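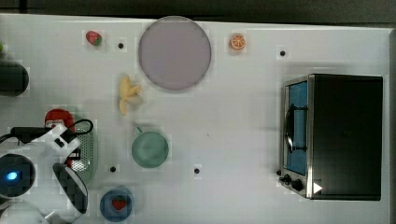

**Ticket 61: Vetik play kitchen, toaster door sticking, pan lid missing, a few other bits**
Opened by: Natália Havlíček
Opened: 2024-07-07
Status: open, waiting on Ultora for the lid

Hello again! I've got the whole play kitchen out on the white table so I can go through it properly, and I'll keep adding to this one ticket as I go. Last time I opened five separate ones and we all got in a muddle.

What's wrong so far:

- The door on the little toaster oven sticks when you try to shut it. You have to give it a proper shove and then everything inside rattles.
- No lid for the black pan. It's on the packing slip, I've read the thing twice.
- Things roll off the table (mostly the fruit, and it's always while I'm looking the other way).
- The big lilac plate slides about if you so much as lean on it.

**First go at the toaster**

I wiped round the door with a damp cloth, as it says in the leaflet, and got a fair bit of fluff out of the hinge. Slightly better but it still catches on the left. Vojtěch had a look and reckons the hinge pin has been pushed in too far. He wanted to take pliers to it and I said not until somebody at Ultora has answered, because I'm not losing the guarantee over a toy toaster.

**The lid**

Looked in the box it came in, under the inner flap, and in the bag of cardboard I'd put by for recycling. Nothing. I also tried the lid off our old Brurno saucepan set, which is 2 cm too small and drops straight in, and then of course you can't get it out again without tipping the pan over. So please do send the right one! I've left the pan out with the green slotted spatula for now, as they get used together anyway.
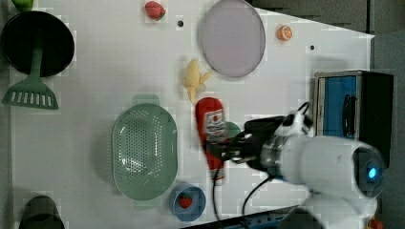
I moved the ketchup next to the banana because it was forever getting knocked over when it stood near the edge, and lying down it stays where it's put. If anyone's writing a tips sheet, that could go in. The banana is no trouble at all by the way, with those splayed bits it can't go anywhere. It's the round things that wander.

**Rolling fruit, what I've tried**

1. A tea towel over the table. Works, but it rucks up under the plates and looks awful.
2. Folded card under one leg, as I thought the floor might be out. It was, a bit! That helped more than anything else.
3. Strawberry in the dark blue bowl. Well, obviously that works, but then you've only got a bowl of strawberry.

I've gone with the card. Vojtěch is going to find one of those screw-in feet so it can be done properly.

**Sliding plate**

Washed it in warm soapy water and dried it, and it was much less slippery afterwards. I think there was something left on the underside from the factory. I've done the same with the rest of the dishes while I had the bowl full.

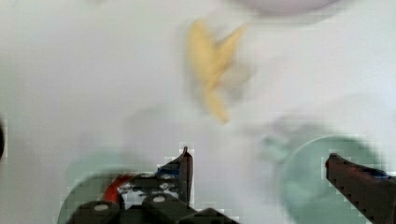

I'd call the plate sorted, then, and you can tick that off.

**Reply from Vojtěch Hudec**

Got through to Ultora. They say the toaster hinge can be eased back with a thumb, no tools, door open flat while you do it. Lid is out of stock until the next delivery, they've put us down for one and the part number is 26. They asked whether we want the whole pan replaced instead and I said no thanks, the pan's fine.

**Back to me (Natália)**

Did the thumb thing. It took three tries and a sore thumb, but the door shuts now without the shove. Hurrah! I've opened and closed it far more than anybody needs to and it hasn't caught again.

One question while I'm here. Does the green basket go through the dishwasher? The leaflet mentions the cup and the bowls and then goes quiet. I'll do it by hand until I hear.

Still to do:

- [x] toaster door
- [x] plate sliding
- [x] table level (card, for now)
- [ ] screw-in foot, Vojtěch
- [ ] lid, part 26, Ultora
- [ ] dishwasher question

Please leave the ticket open until the lid turns up.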